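4.2 Surfaces that are also something else

The second group of households is smaller than the first and caused most of our coding trouble. In these homes the table people ate at was also the place they cooked, or could cook, and the cleaning diaries reflect a certain confusion as to which of the two was being cleaned. Our original scheme, drawn up in July with great confidence, had one code for "wipes table" and another for "wipes stove." It lasted until the first Sunday of diary entries.

Of the 1,571 wiping episodes in the corpus, 95 took place on a table with a burner set into it. Prasanna Sultana, who did the first pass of coding, split these between the two codes according to whichever noun the diarist had used. Trinity Doucet, who did the second pass, gave them all to the stove on the grounds that a table does not get hot. Agreement between the two coders on this subset was poor, and the meeting held to resolve it was long. We settled on a third code, "combined surface," which satisfied neither of them and has been used throughout what follows.

Diarists in the combined-surface homes wiped in a fairly stable order. The glass over the burner came first, then the ring of metal around it, then the tabletop, working outward until the cloth met something that would have to be lifted. At that point many episodes ended. The tissue box is the usual boundary marker. One participant in the Dunleavy group wrote that she cleans "up to the tissues," and when asked in the follow-up interview what happens beyond the tissues, she said that beyond the tissues was her husband's side.

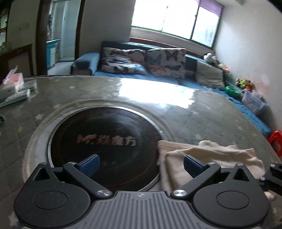 Figure 3. A combined-surface table in a living room, with a cloth lying partly over the induction cooktop and partly over the table. Stacked boxes at the far side; sofa and toys beyond.

The cloth itself deserves more attention than our diary form gave it. We provided a box for "cleaning materials used," expecting sprays. What we mostly got was the word "cloth," followed by a long silence. Interviews were more productive. In the combined-surface homes the cloth tended to live on the table between uses, and participants were divided on whether a cloth in this state was put away. Those who said it was could usually point to the spot where it belonged, and the spot was wherever the cloth happened to be. We coded these as "stored in place," a phrase the first author also uses of his desk.

Glass tabletops complicate matters further. Participants who owned them reported wiping more often than those with wooden ones and being less pleased with the result, a pattern they put down to daylight. A table near a window is inspected every morning whether or not anyone intends to inspect it. Several diarists had moved their wiping to the evening, when the streaks could not be seen, and described this as an improvement in their technique. A printed pattern was said to help. "You look at the stars and you don't look at the grease," as one of the Mendska participants put it, and we have no measurement that would contradict her.

A further matter is what lies within reach. Where the combined surface stands in the living room, its nearest neighbor is often the sofa, and the sofa has its own traffic. Four of the nine households we visited in person kept toys on or beside the sofa, and in these homes tidying and wiping ran together in the diaries to the point where we could not tell them apart. A typical entry starts with a spill, proceeds to a stuffed animal, and concludes with a cushion being straightened. The spill is not mentioned again. Doucet proposed treating such entries as abandoned wipes. Sultana, who has small children, proposed treating them as normal.

We tested both readings. Under the first, combined-surface homes complete far fewer wipes than homes with a separate kitchen. Under the second the difference all but disappears. Readers may choose according to their circumstances. For the analysis in Section 5 we adopt the second reading, with the first reported in the appendix, and we exclude entries in which the only object named is a toy.

Storage boxes were supposed to simplify the picture. Our expectation, taken from the Caveck pilot, was that a lidded box near the sofa would shorten the tidying part of each entry and leave more of it for the table. The effect was in the right direction and very small. Interviewees with clear boxes told us that the children liked to see what was inside, and having seen it, wanted it out.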